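3.2 Household surfaces and the sound of the shared kitchen

The second part of our study concerns the noise that residents notice when they are not themselves in the kitchen. In the interviews from Skasholm, complaints about voices were less frequent than we expected. What people described much more often were short sounds of contact: a plate put down, a chair moved, a cup placed on a hard surface in the room next door. Lamisi Korletey has proposed to call these "placing sounds", and we keep her term in this section.

Placing sounds depend on three things, which are the object, the surface and what lies between them. Residents had little influence on the first two. The tables belong to the building and could not be exchanged during the study period. For this reason we looked mainly at the third, namely trays, mats and cloths. A tray with a flat base spreads the contact over a larger area, but it can also make a new sound of its own if it is not fully level. Figure 4 gives an idea of the type of surface discussed.
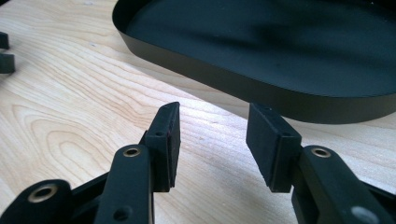
Figure 4. A shallow black tray on a flat wooden surface.

Each household kept a sound diary for 7 days in April. They were asked to write down the time, the room in which they heard the sound, and one word for it. In total we received 114 diary pages which could be read without difficulty. The words were then sorted by two of the authors separately. Where they did not agree, Iulian Toma read the page again and decided. The most common words were "knock", "click" and "scrape". The word "loud" appeared rarely, and mostly for sounds late in the evening. We take this as a sign that annoyance is connected to the hour and to the suddenness more than to the level itself, although our material does not permit a strong statement on this point.

A second observation concerns storage. Several households in the Gandar building keep their cups on the table and do not put them back in the cupboard. In the diaries of these households the cupboard door almost disappears as a source, while the click of cup against rack takes its place. Some residents found this sound more pleasant, others could not say that there was any difference. An arrangement in which tray and rack stand close to each other, as in Figure 5, brings the two kinds of contact to the same corner of the table.

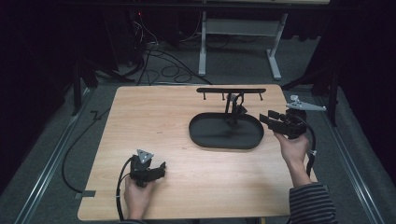 Ehsan Rostami, commenting on an earlier draft, objected that we treat the listener as if he were always in the same place. In his view a sound which is a click in the next room can be a dull knock one floor below, and the diaries should be separated by floor before any comparison of words is made. We have followed this advice in Section 4. The change reduced the difference between the two buildings but did not remove it.

It should be added that the diaries were written by adults only. Children in the Skasholm households were present in many of the situations described, and their own placing sounds are probably included under other names.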